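Temeren Refurbishing, Stomden depot
Bench inspection checklist, desktop towers (open case)
Form 228, revision 6
Unit tag: 463
Date of inspection: Oct 26, 1999
Result codes: P pass, F fail, N not applicable, C see comment

1. Bench and isolation

1.1 Mains lead removed from unit before side panel comes off. P
1.2 Power button held in after lead removed. P
1.3 Wrist strap tested at the bench point. P
1.4 Case laid flat, fully supported by worktable. C
Comment: Case is on its side on the slatted aluminum table. Keep loose screws in the tray. The slats do not stop an M3.
1.5 Side panel stored upright, away from walkway. P

2. Case interior, general

2.1 Power supply housing free of dents and scorch marks. P
2.2 Cable bundle clear of the memory slots. C
Comment: Black, orange and white leads come down through the centre of the case from under the supply and past the slots. Re-tie before closing. Do not tie to the drive cage.
2.3 SATA cable not kinked at the drive bay. P
2.4 Drive rails and cage latches all blue, none substituted. P
2.5 Rear of drive bay, perforated grille clear of lint. C
Comment: Vacuum with the antistatic nozzle only. Compressed air pushes lint into the supply.
2.6 Sheet-metal edges checked for burrs with a cloth. F
Comment: One burr on a drive cage bracket. Filed, wiped down, rechecked. Now P. 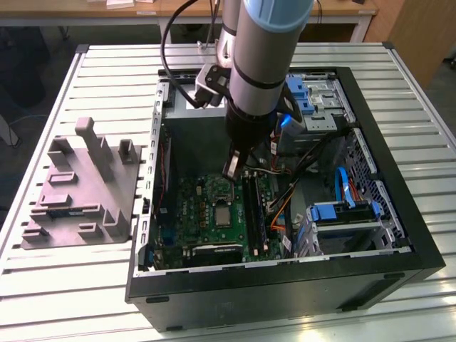
3. Processor and socket

3.1 Heatsink removed and bagged with the unit tag. P
3.2 Old thermal compound cleaned off heat spreader. P
3.3 Load plate opens fully and stays open unassisted. P
3.4 Locking lever returns to its catch without force. C
Comment: The lever has a bend in it as made. Do not straighten. Compare with the Hollano reference board if in doubt.
3.5 Processor sits level in socket before plate is lowered. P
3.6 Hinge screws present, both sides. P
3.7 Heatsink mounting holes clean, threads undamaged. P
3.8 Nothing left on the board above the socket. P 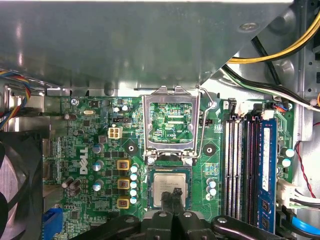
Item 3.3. Load plate open, processor in socket, four-pin power connector at left.

4. Motherboard

4.1 Corner screws fitted and seated, Phillips head. P
4.2 Four-pin power connector: no browning, no spread contacts. P
4.3 Capacitors: no bulging, no residue at the base. P
4.4 Header pins straight. C
Comment: One pin on the header by the four-pin connector leaned slightly. Corrected with the pin tool. Continuity good.
4.5 Memory slots: end latches move freely, contacts clean. P
4.6 Expansion slots free of dust and label residue. P
4.7 Board printing legible at connectors. P

5. Electrical

5.1 Earth continuity, chassis to inlet pin. P
5.2 Insulation test, supply disconnected from board. P
5.3 Powered run with panel fitted, 30 minutes. N
Comment: Held over until the heatsink is back on. Do not power the unit with a bare processor, even briefly.

6. Closing up

6.1 Fresh compound applied, heatsink fitted, screws tightened in diagonal order. N
6.2 Cables tied, fan blades turn freely by hand. N
6.3 Tools and fasteners accounted for against tray card. N
6.4 Side panel refitted, tag moved to outside of case. N

General comments

Items 5.3 and 6.1 to 6.4 remain open. Unit stays on the bench with the orange card until they are signed. It is not to go to the outgoing shelf on the strength of sections 1 to 4.

The burr at 2.6 is the same fault reported on the January batch. Copy of this sheet to Wickramasinghe Sheet Metal with the next order.

Wrist strap log is kept separately. Strap tests are not to be recorded in the comments column.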